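Home Projects Jobs Take part News Contact

Call for participants — grip fault follow-up, home bedding tasks

Posted September 10, 2026

We need people. Paid, part time, starting as soon as we can get you trained. Read the whole thing before you write in please, the last call got a lot of mail asking stuff that was already in it.

Short version of what happened. Arnico has been collecting bedroom work with hand-held grippers since May: picking up cushions, moving blankets, sorting piles of clothes on beds. Went fine for weeks. Then the fingers started closing late. You squeeze the trigger, nothing, then the fingers snap shut all at once. One of our people in the Eswood group got a pinched thumb while reaching across to straighten a sheet. Skin broken, no stitches. We stopped all sessions the same day.

Tymofii Symonenko took the returned units apart. Cause as far as we know: a return spring in the handle that picks up lint and hangs. Fleece is the worst for it. The log showed 76 late closes before anyone reported one, and that's on us, the report form was buried three menus down. It's now a button on the first page.

New springs are in and there's a cover over the slot. Passed on the bench. But the bench is a bench and the fault only ever showed up in peoples homes, on real beds, with real mess. So we want it tried there.
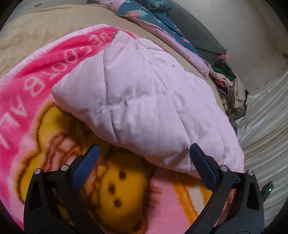

Sessions run in your own bedroom or a spare room. You pick up, move, put down, repeat, then write down anything the handle does that feels wrong. Late close, sticky open, clicking, a finger that sits crooked. Small stuff counts. Please don't tidy the bed up first, we want thick and thin things together, whatever you have.

What we ask:
— 18 or over, both hands in good working order
— a bed you can walk around on at least two sides
— own bedding, mixed types, fleece or quilted a big plus
— able to do 3 sessions a week
— willing to stop when we say stop. No finishing the last pile
— plain written English for the fault notes, spelling doesn't matter (see this page)

Rules since the injury, not up for debate. Free hand stays off the bed while the trigger is in use. No kids or pets in the room. If the fingers close late even once, put the unit down, switch it off, press the report button, and wait for a call back. You get paid for the full session either way. Nobody loses money for reporting, we had people worried about that and its fair to be worried.

Pay is per session, rate sheet comes with the training pack. Training is one afternoon at the Siken Street office, also paid. Units get dropped off and picked up by us. Don't open the handle yourself, even if you know how.

If you took part before and had a late close you never reported, tell us anyway. You won't be in trouble and you can still apply. We already have more than 100 names from the first round so old participants please say so in the subject line.

To apply: use the form under Take part, reference 1453. Give us your bed size, kinds of bedding, and the times you're free. Vsevolod Bondarchuk reads the applications and will call you back, usually within the week, could be slower at the moment. Questions about the fault itself go to Tymofii at the same form, tick "safety".

Duan area applicants — we have no driver out there yet. Apply anyway and we'll hold your form till we do.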